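Store ops thread. Ákos Szénási here, Nustora Foods, Clellton branch. Notes on how we handle bulk bins and the organic label after the January relabel.

1/ The bulk aisle now holds 28 bins. Each bin carries a lot code, a fill date and the supplier name. If the fill date is missing, the bin is closed until it is refilled from a sealed bag.

2/ Organic and conventional versions of the same grain never share a scoop. Organic sits on the upper row, conventional on the lower – spills fall one way.

3/ Irén Pap keeps the item file. It stands at 1182 active items, counting produce. Anything without a supplier certificate on record loses the organic flag at the register the same night. 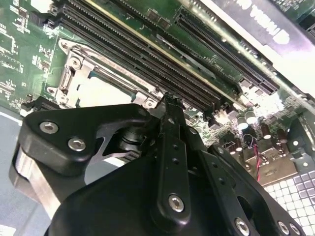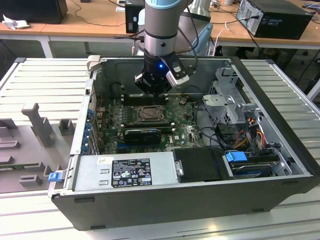

4/ Shelf life for fresh-ground nut butter is 11 days from grinding, refrigerated. We grind in small batches and print the date on the lid. Lids get smudged, so the lot code goes on the side of the tub as well. The grinder is cleaned with its housing open, like the Dell tower with its side panel off, and every part you can reach gets wiped before the cover goes back on. Peanut goes last in the day, after almond and cashew.

5/ Dever oats: two bag sizes, same product, different item numbers. Check the number on the bag before filling. Ifor Ellis found the small size ringing up at the large-size price and corrected the file.

6/ Returns on bulk goods: store credit with a receipt, no restocking. Returned product goes to compost.

7/ Kaushik lentils are out until the next truck. The red ones are in stock, bin 11, lower row. Questions about certificates go to Irén – the front desk does not have copies.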